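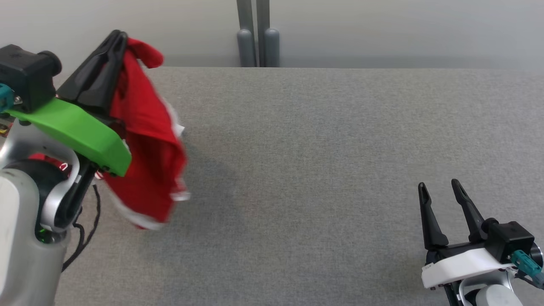

*Koncombe Table Linens Club · How-To Pages · 11/3/22*

# Folding a Red Cloth with White Trim

I love a trimmed cloth! A plain one will forgive you almost anything, but as soon as there's a white edge on a red ground, every crooked fold shows up like chalk on a brick wall. The good news is that the same trim makes a wonderful guide. Once you learn to fold by the edge, you'll get a neat little packet every time, and you may never want to go back to plain cloths (I haven't).

## What you need

- One cloth with a contrasting trim, square or close to it
- A flat table with a bit of grip. Felt is terrific, and it keeps light cotton from sliding
- Clean, dry hands

## Start with a corner

Pick the cloth up by one corner and let it hang. Give it one gentle shake and wait for it to stop swinging. The trim will drop away from your fingers on both sides, so you can follow it down with your eyes and spot any place where it has flipped under.

If the top flops over where you're holding it, you've grabbed too far in. Slide your fingers out toward the tip of the corner and try again.

## Lay it down

1. Keep hold of your first corner and find the next one along the trim with your other hand.
2. Lift both until the edge between them is straight, but don't stretch it.
3. Let the bottom edge touch the table at the far side first, then bring your hands toward you and down. The cloth rolls out flat as it goes, and it's so satisfying when it lands right!
4. Smooth from the middle out with the side of your hand. Pressing down hard only pushes the wrinkles somewhere else.

## Fold by the trim

1. Bring the near edge up to the far edge. Stop when you can see just a sliver of the lower trim peeking out.
2. Check both ends of that sliver. If it's thicker on the left than on the right, lift the top layer and set it down again.
3. Run a finger along the fold, once, lightly.
4. Fold the left side over to the right, matching trim to trim.
5. For a drawer, fold in half one more time. For a shelf, leave it as it is and turn the folded edge to the front.

A thick hem makes the stack lean. Turn every other cloth around so the hems land on opposite sides, and you can go up to 11 high before things get wobbly.

## When it goes wrong

**The cloth comes out as a long skinny diamond.** You picked up opposite corners. Go back to the first corner and walk your fingers along the trim.

**The edges won't meet.** Plenty of cloths aren't truly square, especially after a few washes. Match the two corners nearest you and let the extra fall inside the fold.

**The trim puckers.** Steam it from the back, then let it cool flat before you fold.

Next page in the set: round cloths, which are a whole different adventure.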